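**Grerncombe, Sat 27 January – for immediate release**

Hello from Nedeo! I'm Ezequiel Prieto, I run our little puzzle and board game shop, and I've got news I've been sitting on for weeks – we're moving to bigger premises on Usmani Street, and the doors open in March.
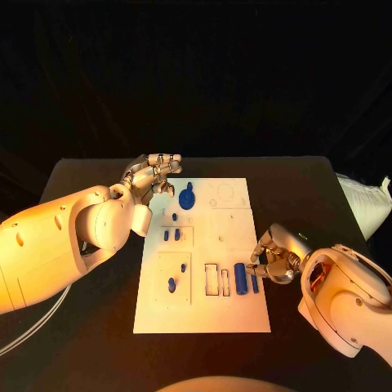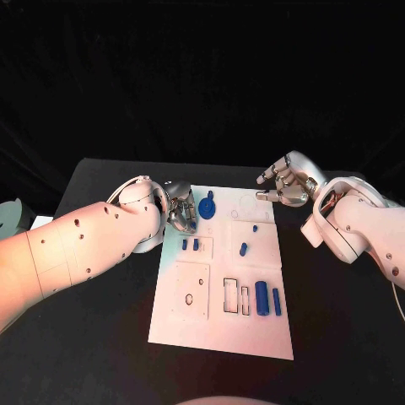 The new shop has room for 1076 games and puzzles, up from the 600 we squeeze in now (mostly by stacking them in the stairwell, sorry to anyone who's had to climb over the jigsaws). There'll be proper tables too, so you can sit down and try something before you buy it. Table hire is free on weekday afternoons, and in the evenings it's £3 a head with a hot drink.

We'll also be the first shop to stock Trokus, the tile game I've been making with my sister. It's for two to five players, it takes half an hour and she still beats me at it. The first run is 522 boxes and 99 of those are already spoken for, so do get your name down if you want one!

The old shop stays open as usual until we move. Press are welcome to pop in for a cuppa and a game any time – just ask for Ezequiel at the till.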